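I was told in March that my daughter needed a helmet, and I was told it by a woman selling helmets.

I should back up. Our second was a colicky baby. She cried from late afternoon until I couldn't have told you my own middle name, and by week five I was reading things on my phone at 3 a.m. that I would have laughed at in daylight. One of those things was a page for a baby posture clinic called Demia. They have a quiz. You answer 28 questions and at the end it gives your baby a "tension score." Ours was high. I went back and took it again with the answers of a calm, sleepy, imaginary baby, and that one scored high too.

I booked anyway. I want to be clear about that, because it's easy to sound clever afterward. I was tired and I wanted somebody to hold her for ten minutes and say they knew what was wrong.

The woman was kind. She pressed very lightly along my daughter's neck, said there was "holding" on the left side, and recommended a course of visits. Then she mentioned the head shape, which I hadn't asked about, and slid a price sheet across the desk. The package with the helmet and the follow-ups came to $3,344. If I signed that day it would be an even 3,000. I've bought two used cars in my life and I know what that sentence is.

I didn't sign. I did cry in the parking lot, and then I called our regular pediatric office and got in on the Tuesday with Dr. Abdelilah Bouazza, who saw our oldest through all of his ear infections and has never once tried to sell me anything. He looked at her from the top, from the front and from behind. He measured. He felt her neck and watched her turn it both ways after a rattle. He said her head was a little flat on one side, that he wanted to see her again in a month, and that we should keep her off that spot when she was awake. More tummy time, switch the arm we fed her on, always on her back for sleep. As for the crying, he said colic, and that he was sorry.

I asked him what "holding" meant. He said he didn't know.

So we went home and did the boring stuff. Tummy time on the bedroom floor while I caught up on laundry, and a lot of walking up and down the hall.

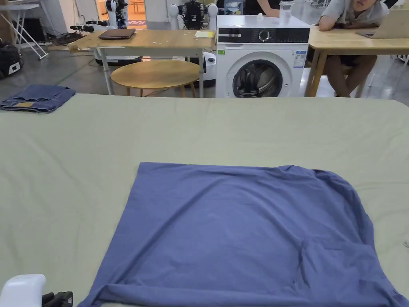 Laundry, in progress. The jeans are folded.

I also went looking for the research Demia mentions on its site, since "3,000 families helped" is printed on nearly every page. Helped how? Compared to what? Colic usually goes away on its own in the first few months, so if you see enough colicky babies over enough weeks you can claim to have helped nearly all of them. I could open a clinic where I read the phone book to infants and post the same number. I emailed to ask what counted as a family being helped and got a coupon.

After that I started noticing how much of this there is. My sister-in-law swears by Sivham drops, which list fennel and "botanical calm complex" on the label and don't say how much of either is in there. A mom from our building gave me a Fahmy pillow with a dip in the middle for the back of the head. I asked Dr. Bouazza's nurse about it and she said no pillows in the crib, period, so it went in the closet. My husband - who is usually worse than me about this kind of thing - had a Julen vibrating mat in his online cart for a week before he deleted it.

I'm not against helmets. Some babies do need them, and if Dr. Bouazza had told me she was one of them I'd have found the money somehow. He sent a boy from our playgroup to a specialist the same month, and his parents are glad they went. What bothers me is being measured for one by the person holding the card reader.

She's down to one bad hour in the evening now. Maybe it's the tummy time, maybe it's that she's older. I honestly can't tell you and I'd be suspicious of anyone who could. Her one-month recheck was fine and we go back again before the summer.

Demia still emails me. The last one said my discount was about to expire, and so did the one before it.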